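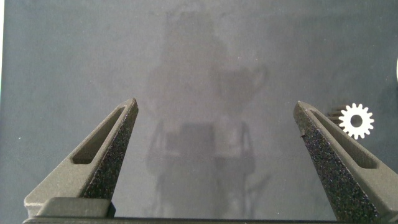
Emiliano Arancibia
Member, Gauthier print & glue board

Grit lining vs rubber?

Dark speckly stuff on the inside faces, plain gray plastic everywhere else. Looks good, I like the sparkle. But grit chews up whatever you hold with it, and I've got painted parts to pick up. Anyone gone back to rubber? Need to decide before 16th October.

skeltura88
Keep the grit. Rubber picks up dust, then it slides. Had rubber on mine since September and I'm wiping it every day.

pridar_joan
Disagree. Grit on paint = scratches, period. Soft silicone sheet, contact glue, done.

skeltura88
Depends how hard you squeeze tho. Light touch is fine on paint.

pridar_joan
Until it slips an inch. Then its a line right down your finish.

gakora_mike
What grit are you all using? I went 200 and it was too much, tore up a cardboard sleeve.

skeltura88
Finer than that. Dont remember the number, came off a scrap roll.

Emiliano Arancibia
ok so maybe silicone for the painted stuff. Slots on the outer faces stay as is, not filling those. Does contact glue hold on matte plastic or do I need to scuff it frist?

pridar_joan
Scuff, wipe, glue both sides, wait about 31 minutes. I leave a weight on overnight

gakora_mike
that long? I give it ten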